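Student Projects / Robotics
2023-04-11
By Alcides Magalhães

Teaching a pick-and-place task with a hand-held gripper

Our group had one term to get a robot arm to pick up household items and set them down on a marked spot. We did not write the motions ourselves. A person performs the task with a hand-held gripper that carries a camera, and the recordings are used to train the arm. The project is called Plemcombe, after the street our lab is on.

Collecting demonstrations

We started with remote control. One of us moved the arm with a joystick from the next desk, and it was slow – a single clean pick could take 3 minutes. With the hand-held gripper we could work much faster and in rooms where we could not bring the arm. By the end we had 900 demonstrations.

Bottles were the hardest objects. The fingers have soft ribbed pads that bend around what they hold, but clear plastic is difficult for the camera. The background shows through the upper part and looks warped. We gripped low, on the label, so the pads closed on a part with solid color. 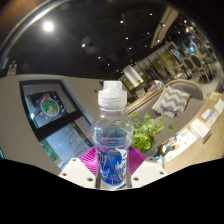

Training and first tests

Daveo, our training script, cuts each recording into short pieces and throws out those where camera tracking was lost. Bright ceiling lights caused some of these losses, and so did moving the wrist too quickly.

We trained two versions of the policy. Rudholm used only lab recordings. Myklebust used everything, including rooms with furniture and shelves in view. Rudholm did well on our own table and poorly anywhere else. Myklebust was less exact when placing items but kept working after we changed the table.

Both versions still release too early if the bottle is tall. We plan to record more slow releases in August.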